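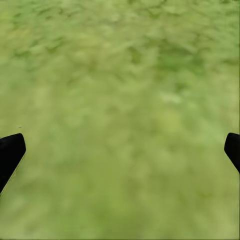 Giving up on the perfect lawn

So I finally did it. After five summers of fussing over my front yard like it was a sick relative, I have stopped. No more four-step fertilizer plan, no more getting up at 6 a.m. to run the sprinkler before the sun gets to it. I'm letting the clover in and I feel great about it!

If you've been reading for a while you'll remember the Great Reseeding of two springs ago, when I bought 29 pounds of a shady mix called Fekete from the garden center over in Dudlow. The bag promised thick growth in three weeks. What I got was a very happy population of sparrows and a bald patch by the mailbox in the shape of a boot. I went back and bought more (of course I did), and the second round came up fine except where I wanted it.

Then there was the Fluto, my fancy hose timer. I wanted to love that thing. It had an app and a little chime, and every time the power blinked it forgot what day it was and watered the sidewalk at midnight. My neighbor across the street was very nice about it. I've gone back to the plain twist dial kind, 11 bucks, and it ticks like a kitchen timer and has never once tried to update itself.

What changed my mind was a trip to my aunt's place in Daranach this past March. Her yard is a mess by any magazine standard. It's got violets, clover, some kind of creeping mint, moss on the north side where the grass quit years ago. She mows it high every couple of weeks and that's the whole routine. I walked around on it in my socks like a kid and kept thinking, why am I spending my Saturday mornings on the other thing?
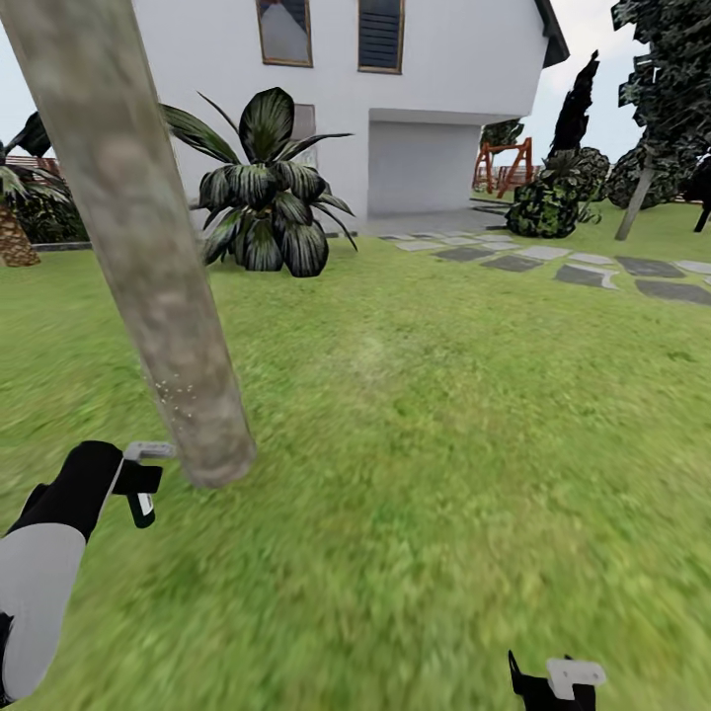
I asked her what she puts on it and she looked at me like I'd asked what she feeds the clouds. Leaves, she said. She runs the mower over them in the fall and leaves the bits where they land. I've been raking and bagging mine and then paying for compost to replace them, so that stung a little.

Anyway, the new plan. I scattered white clover seed over the thin spots as soon as I got home, and I mixed it with sand so I could see where I'd already been (good tip, stole it from the back of the packet). I raised the mower to its highest setting. The spreader is going on the curb with a free sign on it, unless one of you local folks wants it first, in which case leave me a comment. One wheel squeaks.

The boot patch is getting thyme. I picked up 2 little pots and I'm going to break them up and tuck them in wherever the dirt is soft enough, then water them when I remember. If it works I'll post an update in the fall. The dog has already taken a nap on the spot, so I may need to put up some chicken wire until things take hold.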